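Marking Out a Work Area on a Wooden Table With Tape

A taped rectangle keeps small jobs in one place on a large table. Tools go outside the line and the thing you are working on stays inside it. It takes five minutes or so to lay and can be pulled up when you need the table back.

What you need
A roll of tape in a color that shows against the wood
A tape measure
A pencil
A large square, or a hardback book with true corners
Scissors
A soft cloth

Clear the table and wipe it down. If the top was oiled or waxed in October, tape laid the following week will probably lift at the corners. Let the finish cure first, and test a short piece on the underside before you put any on top.

Decide on the size. Sit where you will be working and reach forward without leaning. Mark that point lightly in pencil. The far line goes there, and the near line goes a few inches in from the table edge, so your forearms don't rub against it. For sorting parts and small assembly, I make mine 33 inches wide. You can go wider if two people share the table.

Mark the four corners in pencil and check them with the square. Then measure both diagonals. If they match, the rectangle is true. If they don't, shift one pair of corners sideways and measure again.

Lay the long sides first. Stick down one end, unroll the tape past the far mark, pull it just tight enough to lie straight, and lower it onto the wood. Don't stretch it – stretched tape creeps back over a day or two. Run the short sides over the ends of the long ones and trim the corners square with scissors before pressing them down. 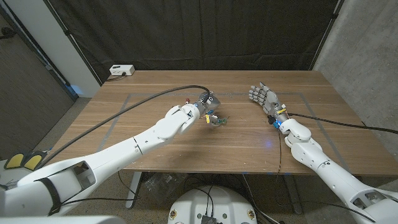 Auður Baldursdóttir writes that she gave up on overlapped corners and now cuts both pieces at 45 degrees so they meet flush. Small screws used to catch on the double thickness when she swept them toward her, and the mitered corner cured it. She also rubs the tape down with the back of a spoon.

Go over the whole outline with the cloth, working from the middle of each side toward the ends. Erase any pencil that still shows.

To take the tape up, warm it with a hair dryer on low and peel it back slowly, keeping it close to the table. Rub off any residue with a little cooking oil, then wash with mild soap and dry the wood right away. A dent or a raised fiber can be smoothed with 400 grit paper, used with the grain.

Replace the tape when the edges start collecting dust.

Natanael Evangelista
Updated 02/04/2022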